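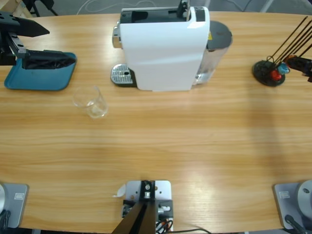

A capsule machine, a glass and a blue-green tray on a long wooden table.

Myfanwy Parri bought her first capsule machine second-hand, in April, from a neighbour who was moving house. She had drunk instant for most of her adult life and had no strong feelings about coffee. What she wanted was one cup at six in the morning, before her shift at the bakery in Garklow, without washing anything up.

Plenty of people come to these machines the same way. They are easy to look down on. The coffee costs more per cup than a bag of beans, the capsules have to go somewhere afterwards, and the range of drinks is narrow. But they sit on a great many kitchen tables, and most of their owners use them every day.

A repair shop in Umstead, Hayashi, sees what happens to them after a year or two. Kazue Sugiyama runs the bench there. Last year 789 coffee machines came across it, and the fault she finds most often is scale.

"People fill the tank and forget it," she says. "They top it up for weeks. The water at the bottom is old and the walls go cloudy, and then they ring me to say the coffee tastes of cupboard."

Her advice is dull and it works. Empty the tank every evening and leave the lid off overnight. Wash it once a week in warm water with a little washing-up liquid. If your water is hard, descale every couple of months, and don't wait for the warning light.

The drip tray is the other trouble spot. The metal grid on top lifts off on most models, and what collects beneath it is best not left over a weekend away. Sugiyama rinses hers when she rinses the cup. Coffee oils set like varnish, and once they have, you are into soaking and an old toothbrush.

Then there is the question of where the thing lives. Aleksandra Nowicki, who fits kitchens for Grollis, says customers nearly always want it in the corner under the wall units. She tries to talk them out of it. Lifting the top or the lever needs headroom, and so does getting a full tank out without tipping it. Steam does the underside of a cupboard no good either.

She prefers a table or an open stretch of worktop, with space on the tank side for a hand. Put a tray close by for cups and spoons -- a plain one with a raised rim will catch the drips on the way to the sink. Capsules can go on a stand if you like to see them, or in a drawer if you don't. Nowicki keeps hers in a biscuit tin.

A glass is useful too, even for people who drink from mugs. Run one lot of plain water through the machine before the first coffee of the day and you can see whether it comes out clear. Check that your glass is made for hot drinks, as a thin tumbler can crack.

Parri's machine is still going. She has replaced one seal, which she did herself with a butter knife and some bad language, and she now descales it when the clocks change and twice in between. Her husband has gone back to instant.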